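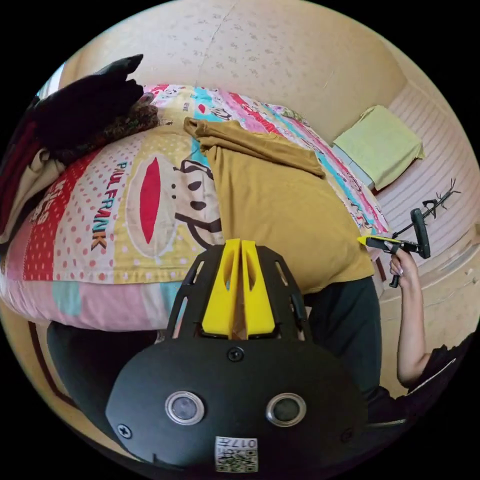
HSK 214: Textiles in the Household
Unit 3 handout: Fiber content and care

Students should read the unit before the Wednesday section. The instructor is Rowena Baluyot; lab questions go to Gerardo Soriano.

Cotton absorbs water readily and is stronger wet than dry. Wool felts when heat, moisture and agitation are combined. Polyester holds little water, dries quickly and tends to retain oily soil.
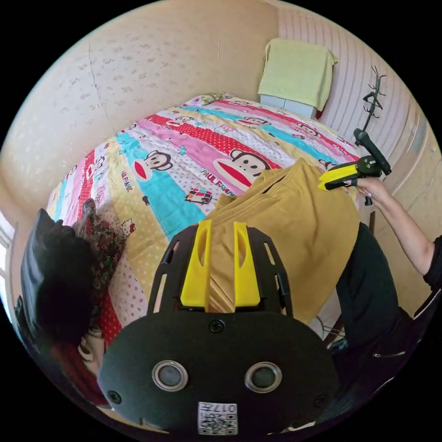 Care labels refer to the finished article, including its dyes, linings and trim. A blend is normally treated according to its most delicate fiber. Colorfastness is tested on an inside seam before the first wash.

Terms for review: hydrophilic, felting, pilling, crocking, relaxation shrinkage.

Assignment: Tagle, chapter 8, and review problems 1 to 14.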